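Last updated: September
Posted in September, by the list member at Catmont

Re: [softwater] Limescale, kettles and whether a softener is worth it

On the Nirkau side of the valley, a member wrote:

> We moved in at the start of the summer and I have never seen water
> like it. The kettle was white inside within a fortnight, the shower
> head only sprays sideways, and the glasses look as if somebody has
> breathed on them. The supplier's letter says 37 on whatever scale
> they use and calls it "very hard". A man came round and quoted us
> 900 for a softener, fitted. Is that sensible? Is there anything we
> should try first? Sorry if this has been asked a hundred times.

It has been asked before, but please don't apologise, it's what the list is for, and the older answers are buried so deep in the archive that I couldn't find my own when I went looking last night.

First of all, welcome to the valley. It is lovely water to drink, I do think so, and the tea is fine once you get used to the film on top. Your 37 is much the same as ours at Catmont and I have lived with it for longer than I care to add up, so take heart.

I would hold off on the softener for one winter. I say that as somebody who did eventually buy one (an Obi, the small one that fits under the sink) and doesn't regret it. But I bought it knowing which things bothered me and which didn't, and I would have chosen badly in the first year. I was all set on a great big unit in the hall cupboard that would have meant carrying sacks of salt up the steps for ever after. Ask the man what the 900 covers, too. Ours left out the bypass valve and the separate drinking tap, and by the time those were in we had paid another 606, which was a sore point in this house for quite a while.

For the kettle, citric acid. You can get it by the bag from the hardware shop in Groromau, next to the jam jars. A good tablespoon in a half-full kettle, bring it to the boil, switch off at the wall and go and do something else for twenty minutes. Rinse twice. Vinegar does the job as well but the kitchen smells like a chip shop until bedtime, and the next pot of tea isn't up to much. The shower head can go in a bowl of the same stuff overnight if it unscrews. If it doesn't, tie a freezer bag of it round the head with a rubber band.

As for the glasses, I'm afraid the cure is a tea towel. Hard water leaves its mark when it dries by itself, so anything left to drain will spot, however well you rinsed it. I do the glasses and the good knives straight away and let the plates and pans look after themselves. The rack wants a soak now and again as well, scale does gather where the rods meet the rails and a dark finish shows up every bit of it. An old toothbrush and the leftover kettle water will shift it.
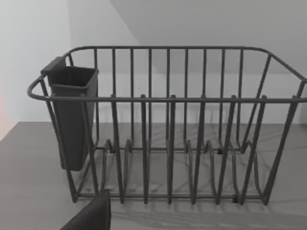
One of the Groromau members wrote to me off list after the last round of this and asked me to pass on that she disagrees about waiting. Her view is that the boiler is what suffers, quietly, while everybody fusses over the glasses, and that she wishes she had put the softener in before the new boiler and not 3 years after it. I think that's fair, and if yours is new or about to be replaced I would give her opinion more weight than mine. Do check what the boiler's guarantee says about softened water before you sign anything, though, as some of them are particular about it.

One more small thing — keep one tap unsoftened if you do go ahead. The houseplants much prefer it, and so do I in a glass of squash.

Do let us know what you decide, and if anybody on the Nirkau side has had a quote lately I'm sure it would be a help to hear what was in it. I still have most of a bag of citric acid if you are ever passing Catmont and want to try some before buying your own.

All the best to everyone, and sorry to have gone on so long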